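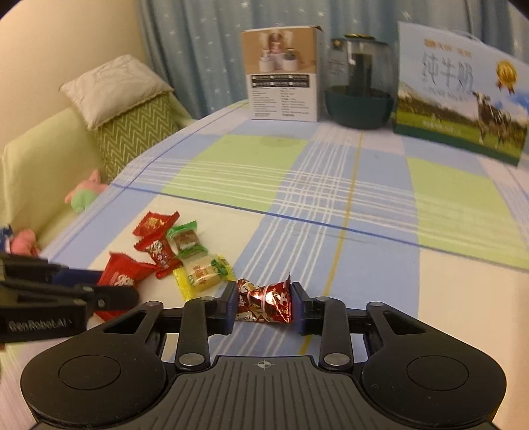
アレクシウ織物資料館 こども解説シリーズ
チェック模様はどうやってできるのか

対象:小学校3年生以上
公開日:2026年5月3日

はじめに

シャツ、ハンカチ、ふとんカバー、テーブルクロス。わたしたちの身のまわりには、たての線とよこの線が交わった模様の布がたくさんあります。このような模様を、日本語では「格子(こうし)」、英語では「チェック」とよびます。

当館の展示室では、国内外の格子模様の布見本を300点保存しています。見学に来たみなさんから、もっとも多く寄せられる質問は「この線は、あとからかいたのですか」というものです。かいたものもありますが、多くの格子模様は、布を織るときに、糸の色をならべる順番によって作られています。この解説では、そのしくみを順に説明します。

1 布は何からできているか

シャツのそでやハンカチを、虫めがねで見てください。細い糸が、上になったり下になったりしながら交わっているようすが見えることがあります。これが「織物(おりもの)」です。

織物には、2種類の糸が使われています。

たて糸(経糸)
織る前に、機(はた)とよばれる道具にぴんと張っておく糸です。布の長さの方向にのびています。

よこ糸(緯糸)
たて糸のあいだを、左右に行ったり来たりする糸です。布のはばの方向に通っています。

地図で使う「経度」「緯度」ということばにも、同じ「経」と「緯」の字が入っています。経線は北と南を結ぶたての線、緯線は東西にのびるよこの線です。いきさつを表す「経緯(けいい)」ということばも、もとはたて糸とよこ糸のことでした。

なお、Tシャツやセーター、くつ下の多くは織物ではありません。これらは、糸で輪を作り、その輪に次の輪を通してつないでいく「編物(あみもの)」です。編物は引っぱるとよくのび、織物はあまりのびません。家にある服を軽く引っぱってみると、ちがいがわかります。

2 糸の交わり方

たて糸とよこ糸の交わり方には、いろいろな決まりがあります。基本になるのは次の3種類で、まとめて「三原組織(さんげんそしき)」といいます。

平織(ひらおり)
よこ糸が、たて糸の上、下、上、下と、1本ごとにくぐります。次の段では、上と下が反対になります。じょうぶでうすい布ができ、ハンカチやシーツによく使われます。

綾織(あやおり)
よこ糸が、たとえばたて糸2本の上を通り、次の2本の下を通ります。段がかわるたびに1本ずつずれていくので、布の表面にななめの線があらわれます。ジーンズの布は綾織の代表です。

朱子織(しゅすおり)
たて糸かよこ糸のどちらかが、表面に長く出るように織ります。光がきれいに反射し、なめらかな手ざわりになります。そのかわり、とがったものに引っかかりやすい性質があります。

格子模様は、どの織り方でも作ることができます。ただし、同じ色の糸を同じ順番で使っても、織り方がちがえば、できあがりの見え方はかわります。

3 糸の色をならべる

いよいよ模様の話に入ります。

布に色をつける方法は、大きく分けて二つあります。一つは、糸のうちに色をそめ、その糸で布を織る方法で、「先染め(さきぞめ)」といいます。もう一つは、布を織ったあとで全体をそめたり、模様を印刷したりする方法で、「後染め(あとぞめ)」といいます。ここから先は、先染めの布について考えます。

青いたて糸と白いたて糸を、何本かずつ順番にならべて機に張ります。そこに白いよこ糸だけを通していくと、布の長さの方向に線が入ります。これがたてじまです。

反対に、たて糸を全部白にして、よこ糸を青と白で交代させると、よこじまができます。

では、たて糸もよこ糸も、青と白を交代させるとどうなるでしょうか。たてじまとよこじまが重なり、格子があらわれます。

このとき、布の上には次のような場所ができます。

青いたて糸と青いよこ糸が交わる場所:こい青
青い糸と白い糸が交わる場所:うすい青
白いたて糸と白いよこ糸が交わる場所:白

糸は2色しか使っていないのに、3色に見えます。青い点と白い点がとても細かくならんでいるため、はなれて見ると、目がそれらをまとめて「うすい青」と感じるのです。新聞の写真を虫めがねで見ると小さな点の集まりになっているのと、よくにたしくみです。

白と1色の糸で、同じはばのしまをたてとよこに入れた平織の格子を「ギンガムチェック」といいます。夏の服やお弁当の包みなどでよく見かける模様です。

4 線の太さと間かく

格子模様は、色をふやしたり、線の太さをかえたりすることで、数えきれないほどの種類になります。

太い線だけでできた模様は、遠くからでもはっきり見えます。細い線だけの模様は、少しはなれると無地のように見えることもあります。大きなますの上に細い線を何本か重ねると、近くで見たときと遠くで見たときとで、ちがった感じを受けます。 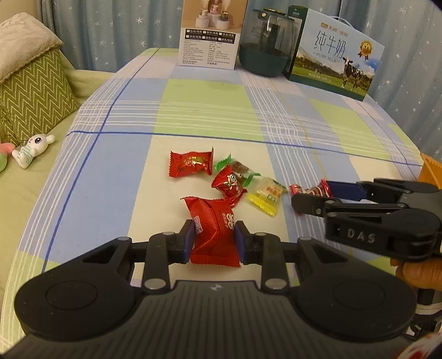 青むらさき、黄緑、クリーム色、うすいピンクの大きなますに、白く細い線の束を合わせたチェック柄の布。

模様の設計をする人は、どの色の糸を何本ならべるかを書いた表を作ります。たとえば「白16本、青16本、白16本、黄2本」というように書き、終わりまで来たら、また最初にもどってくり返します。このくり返しの一回分を「リピート」または「一完全(いちかんぜん)」とよびます。

スコットランドに伝わる「タータン」では、色のならびがあるところで折り返し、来た道をもどるように逆の順番になるものが多くあります。左右が鏡にうつしたようにそろうため、落ち着いた印象になります。タータンには、家や地域、学校、団体などと結びついたものがあり、新しいものは今も作られています。

5 日本の格子模様

日本でも、格子模様は古くから親しまれてきました。名前のついたものをいくつか紹介します。

弁慶格子(べんけいごうし)
太い線を、たてとよこに同じはばで入れた大きな格子です。歌舞伎(かぶき)の衣装にも見られます。

翁格子(おきなごうし)
太い格子の中に、細い格子をたくさん入れたものです。子や孫にかこまれたおじいさんのすがたにたとえ、家が栄えるようにという願いをこめた模様とされています。

味噌こし格子(みそこしごうし)
太い線のあいだに細い線を細かく入れたものです。みそをこす道具の網目ににていることから、この名前がつきました。

市松模様(いちまつもよう)
2色の正方形をたがいちがいにならべた模様です。江戸時代の歌舞伎役者が衣装に使ったことから広まりました。それ以前は「石畳(いしだたみ)」などとよばれていました。

名前は、ものの形や人のすがたからつけられています。昔の人が、ふだん目にするものと布の模様を重ね合わせていたことがわかります。

6 織る人の仕事

当館で織りの実演を担当しているエフア・アモアは、木の手織り機で格子の布を織っています。現在、機にかかっているたて糸は2,198本です。よこ糸を通す前に、このすべての糸を、決められた色の順番どおりに張らなければなりません。

順番を1本まちがえると、そのまちがいは布の始まりから終わりまで、ずっとまっすぐに続きます。アモアは、張り終えた糸を二回確かめてから織り始めます。「見学のかたは、わたしが機を動かしているところをごらんになりますが、仕事の半分は糸をならべることです」と話しています。

よこ糸にも注意がいります。強く打ちこみすぎると糸と糸のあいだがつまり、正方形になるはずのますが、平たい長方形になります。弱すぎると、反対にたてに長くなります。アモアは厚紙で作った小さな物差しを布にあて、ますの高さをときどき測ります。

工場では、コンピューターで管理された織機が、同じ作業をたいへん速く行います。それでも、糸の色の順番を決めて張り、よこ糸を順に入れるという基本は、手織りとかわりません。

7 紙で格子を作ってみましょう

織物のしくみは、紙を使って確かめることができます。

用意するもの
青い色紙のおび 8本
白い色紙のおび 8本
(どちらもはば1センチメートル、長さ20センチメートル)
台紙、セロハンテープ、はさみ

作り方
(1)青いおび4本と白いおび4本を、青、青、白、白の順にくり返し、すきまなくたてにならべます。上のはしをテープで台紙にとめます。
(2)残りのおびをよこ糸にします。最初の青いおびを、たてのおびの上、下、上、下と通します。
(3)二本目の青いおびは、下、上、下、上と通します。
(4)三本目と四本目は白いおびを使い、同じように交代させて通します。
(5)五本目からも、青、青、白、白の順で続けます。
(6)全部で16本のおびを使い終えたら、まわりをテープでとめます。

できあがったら、かべにはり、少しずつ後ろに下がって見てみましょう。青と白がまじった部分の見え方は、どのようにかわるでしょうか。部屋のはしから見たときのようすも、ノートに書いておきましょう。

なれてきたら、よこのおびを赤や黄にかえたり、綾織のように2本ずつくぐらせたりしてみてください。はさみを使うときは、おうちの人か先生といっしょに作業をしてください。

8 よくある質問

問い 先染めの布と、印刷した布は見分けられますか。
答え 表とうらを比べてみてください。うらの色が表よりずっとうすいときは、印刷された布であることが多いです。先染めの布は、平織であれば表もうらもほとんど同じ色に見えます。布のはしから糸を1本ぬき、どこまで同じ色が続いているかを見る方法もありますが、大切な布ではしないでください。

問い 格子の線がななめになった服があるのはなぜですか。
答え 布をななめの向きに切って使っているためです。この使い方を「バイアス」といいます。ななめの方向には布がよくのびるので、体の動きにそった服を作ることができます。

問い 服のぬい目で模様がずれているのはなぜですか。
答え 模様を合わせて切るには、布が多く必要になり、時間もかかります。模様をきちんと合わせた服と、そうでない服があります。ポケットやわきのぬい目を見ると、よくわかります。

ことばのまとめ

機(はた):布を織る道具。
杼(ひ):よこ糸を入れて、たて糸のあいだを通す道具。シャトルともいいます。
筬(おさ):くしのような形をした道具。たて糸の間かくをそろえ、よこ糸を手前に打ちこみます。
綜絖(そうこう):たて糸を上げ下げして、よこ糸の通り道を作る道具。
耳(みみ):布の左右のはし。糸がほつれにくくなっています。

先生・保護者のみなさまへ

本解説は、図画工作、社会、総合的な学習の時間などでご利用いただけます。学校内で配布する場合、複写の申請は必要ありません。団体での見学をご希望の場合は、事前に教育普及係までお申し込みください。手織り機の体験は、10月から受け付けを再開いたします。

文:カルキダン・アレマイエフ(教育普及係)
実演・監修:エフア・アモア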